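Subject: Re: [lestbridge-swap] The toy shelf and the two-item rule
Date: 11th April

On the list, the Ladis Street desk wrote:
> Can we please settle whether the two-item limit applies to toys?
> The flyer says 2 per household per visit. The web page says toys
> are exempt. People at the door are making it up as they go, and
> last week one family was told both things by different people
> within the same minute.

Well, I wrote the flyer, so I suppose I'd better answer.

The limit was meant for kitchen stuff. Back in December we had a run on slow cookers (I still don't know why, was there a recipe going around?) and the rule went on the flyer in a hurry. I left out the word "kitchen." We then printed 2000 of them. The Ustach print shop did ask if I wanted to look over the proof, and I said no, it's one sentence, what could go wrong.

The web page was written later by someone who had never seen the flyer, and it happens to be right. I don't want to encourage that as a working method.

So, until someone talks me out of it: toys, books and puzzles have no limit. Kitchen things, two per household. Clothes were never limited and I'd be grateful if we didn't start, as we already have more sweaters than Lestbridge has people to put in them.

We still have a box of 1000 flyers under the desk at Ladis Street. I'm willing to write "kitchen" on them by hand, but my handwriting is such that we may end up limiting kittens. Stickers would be better. If anyone has a label printer that isn't sulking, please speak up.

Separate matter, same shelf. Puzzles with missing pieces need to go back to having a note on the lid. "Mostly complete" is not a note, it's a mood. Put down how many are missing, or if you haven't done the puzzle, write "not checked" and let people take their chances. And board games without rules should stay out until we find the rules. The Boonchu Road branch prints them from the web, and I'm told it takes no time at all — they've been fairly smug about it.

Opening hours are the same through the end of the month.

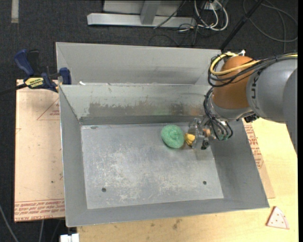
Boonchu Road adds that they'd rather keep a limit on toys for the first hour, then drop it, so people who come after work on the late bus still find something on the shelf. They've done it that way for a while and had one complaint, which was about the parking.

I could live with that. It does mean another line on the flyer, and we know how I am with those. Objections to the list by Wednesday, please, and not to my house.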